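Wie ein Roboterarm gewartet wird

Ein Roboterarm besteht aus starren Rohren und beweglichen Gelenken. In jedem Gelenk sitzen ein Elektromotor, ein Getriebe und ein Sensor, der den Drehwinkel misst. Am Ende des Arms ist der Greifer angeschraubt. Arm, Greifer, Tisch und Steuerung bilden zusammen eine Zelle. Die Zelle in diesem Text heißt Rovero. Sie steht in einer Werkstatt in Likberg und übt das Greifen von kleinen, weichen Dingen.

Vor dem Einschalten wird der Arm geprüft. Dafür gibt es eine Liste mit 10 Punkten. Zuerst kommen die Schrauben am Greifer, danach die Kabel, zum Schluss der Not-Halt. Das ist ein Schalter, der alle Bewegungen stoppt. Solange geprüft wird, bleibt der Strom für die Motoren aus.

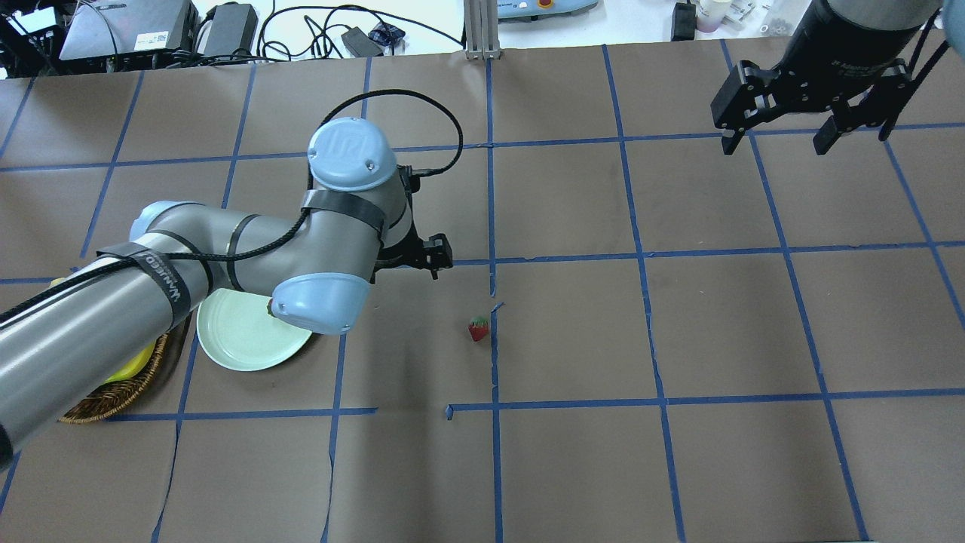
Kabel sind bei einem Roboterarm Verschleißteile. Verschleiß bedeutet, dass etwas durch Gebrauch langsam kaputtgeht. Dreht sich ein Gelenk, wird das Kabel daneben gebogen, und zwar jedes Mal an fast derselben Stelle. Ein straff gespanntes Kabel würde dabei am Stecker ziehen. Das schwarze Spiralkabel am Handgelenk macht deshalb einen weiten Bogen, bevor es seitlich am Flansch eingesteckt ist. Der Flansch ist die Platte, an der das Werkzeug sitzt. Bei der Prüfung wird nach Rissen, Knicken und blanken Stellen gesucht. Im Februar hatte Rovero 2.867 Greifbewegungen hinter sich, und ein Kabel wurde getauscht.

Nach einem Tausch muss der Arm neu eingemessen werden. Fachleute sagen dazu kalibrieren. Der Greifer fährt nacheinander 3 bekannte Punkte auf dem Tisch an. Die Steuerung vergleicht, wo er stehen soll und wo er wirklich steht. Die Abweichung wird gespeichert und bei jeder späteren Bewegung abgezogen.

Zuletzt folgt ein Probelauf mit langsamer Geschwindigkeit – zuerst ohne Gegenstand, dann mit einem weichen Ball. Erst danach wird die Zelle wieder freigegeben.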